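About Us

Hi, and welcome to Dultar! If you got here from one of our packing lists, you already know what we do. If you got here by typing "how do I stop my kitchen drawers from being a disaster" at eleven at night, hello, you're my people.

I started Dultar in June, a few years back, after I moved into a place on Gallen Street with one closet and a truly silly number of baskets. I'd been packing orders for a stationery shop for ages, and I kept bringing the habits home with me. Friends saw my pantry and wanted theirs done too (one of them cried, in a good way). Then their friends asked. Then I had business cards.

These days we do two things. We sort and pack for households who are moving or just fed up, and we run small workshops on setting up a table so that the job goes faster. Our workshop room is on the second floor of the Brito building - 72 steps from the parking lot if you take the back way, and yes, I've carried bins up every one of them.

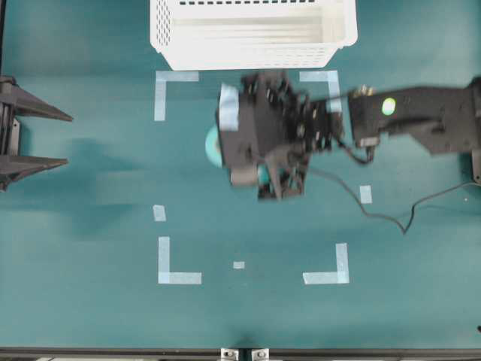 My favorite thing to teach is the landing spot. Whatever you're sorting, it needs a place to land before it goes anywhere else, and that place has to stay the same size all day or the pile just creeps outward until you're eating lunch on top of it. I like masking tape for this. Pale blue on a teal-green top is easy on the eyes, and an L at each corner is plenty, you don't need to run a line the whole way around. Short bits at the halfway points on the sides help when you're lining things up. Then the basket goes just past the tape, so the landing spot stays clear. White plastic with holes in the sides is what I reach for first, because I can rinse it and get on with my day.

People do ask about prices, so: a workshop seat is $80, and that includes a roll of tape and our Julham sheets, which are the printed checklists I wrote for my very first client and have been fiddling with ever since. A full household pack starts at $800. We've done 133 households so far and I still get excited over a good linen closet!

We don't sell storage products and we don't get paid to recommend any. Use the shoeboxes you have. I mean it - some of the nicest drawers I've worked on were all shoeboxes and cereal cartons.

If you'd like to come to a workshop or get a quote, use the contact form and tell me which room bugs you the most. Photos are welcome, the messier the better. I usually write back in the evening, once the tape is put away.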